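Undik, the student manipulation project, week 9 notes. Posting the parts that changed since the last thread.

Joint-space waypoints are gone. Everything is now a Cartesian offset from the tray origin, so moving the tray costs one re-teach.

Tray origin is taught at the near left corner of the rim, inside edge. The outside edge is rounded and Britta and I could not get the same point two runs in a row.

Dataset stands at 2,168 labelled crops after Hauke Ehlers removed the duplicates. Switch caps are labelled by colour only: green, red, yellow. Contact blocks are not labelled.

Brown paper stays on the bench. Segmentation on the bare white top kept merging the arm housing with the background. Paper has a bit of wave in it near the borders, which the depth filter ignores below 2 mm.

Pick order is no longer fixed. The planner (we call it Marno) takes a cap colour as its argument and returns a grasp pose above the collar.

Second object class is the small bottle. Grasp is on the nozzle, body horizontal. The jaws close on a short length there, so wrist acceleration is capped at 10 per cent for that class.

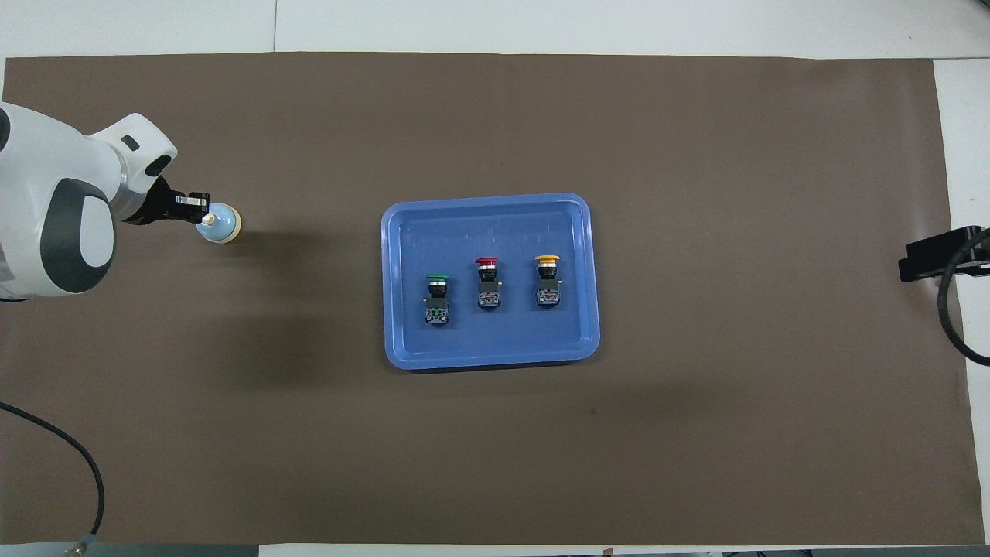
The cap on acceleration lives in the object config and not in the planner. Anyone adding a class has to set it or the build fails. Britta Hinrichs wrote the check.

Open issue: the yellow cap reads as background when the bench lights are at full. Exposure is locked for now. A proper white balance step is on the list for August.

Open issue: cable slack on the bench. Joint 1 limits have been narrowed in software until we have clips.

Config and the label set are in the club repo under undik/bench. Pull before you run anything, the old waypoint file will still load without an error.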